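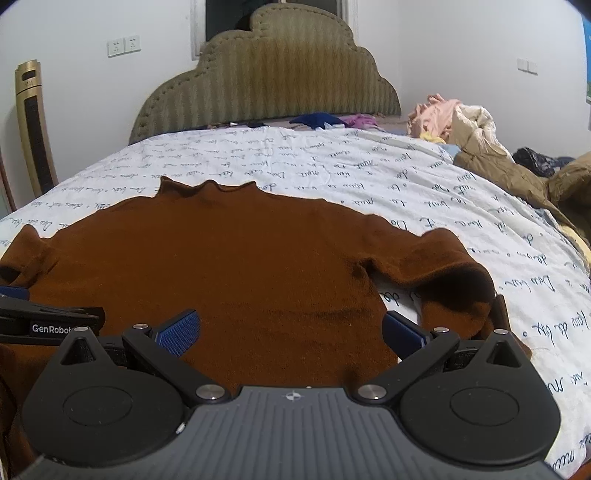

Search this site
Search

Textiles and Everyday Life - Week 6 handout: Reading a Care Label
November
By Golshifteh Najafi
Print this page | E-mail this page

A care label gives you the harshest treatment the maker will stand behind. Plenty of students read it as advice on how to get clothes clean, and it says very little about that.

Take "dry clean only" on a knit. Sometimes the yarn needs it. Sometimes the maker ran no wash tests and picked the safe wording. From the label alone you can't tell which, so treat it as a claim and ask what backs it up.

Same with shrinkage. A shop tag that says "pre-shrunk" gives no figure and no test method - preshrunk by how much, and at what temperature? A wash at 40 is a different test from one at 70.

Be wary of "natural fibers breathe" as well. Knit structure and thickness matter, and the slogan skips both.

For Monday: read Tarigan, pages 25 to 40. Bring one label you don't believe and write down what evidence would change your mind. Azlan Osman will take the second section.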